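Search this site Search Go

Former Child Actress Cadi Gittins Comes Back in Family Comedy "Galindo"

Fans of the old comedy "Fumthorpe" will see a well-known face again this November. Cadi Gittins, who played the youngest daughter when she was 9 years old, has a supporting role in the new film "Galindo."

Gittins left acting after the second "Fumthorpe" movie and went to live with her aunt in another state. She finished school there and later studied to be a music teacher. Her return was not planned for a long time. Director Maricruz Chávez wrote to her last winter and asked if she would read for a small part.

"I said no two times," Gittins told us by phone. "Then I read the script again at night and I laughed so much that I woke up my dog. In the morning I called Maricruz." 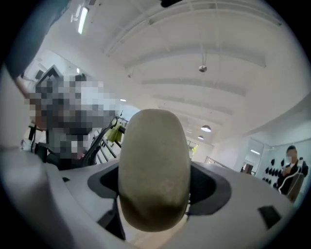

A person stands to the left of the soft pad.

In "Galindo," she plays the older sister of a baker, played by Brijesh Pant, who inherits a hotel with 20 rooms and no guests. Thaddeus Park is the lawyer who brings him the bad news. The part of the sister became bigger during the shooting, and Gittins now appears in almost half of the film.

The production looked also for local people to play the guests at the wedding party. According to casting director Dayana Maldonado, 2,776 persons sent an application, and most of them mentioned "Fumthorpe" in their letter. Some asked if they could meet Gittins at lunch.

Pant said that he watched the first "Fumthorpe" movie many times with his cousins, and that he was a little nervous on the first day. "She knows my lines better than me," he said.

The first screening will be at the Katevby theater, which has 3,000 seats. Gittins will come with her parents and will answer questions after the film. She has not decided yet if she will take other roles, and her students expect her back after the holidays.

Related stories
Brijesh Pant Talks About His First Dance Scene
Five Child Stars Who Became Teachers
"Flindeck" Gets a Second Season

Contact us | Copyright Katevby Screen News | Back to top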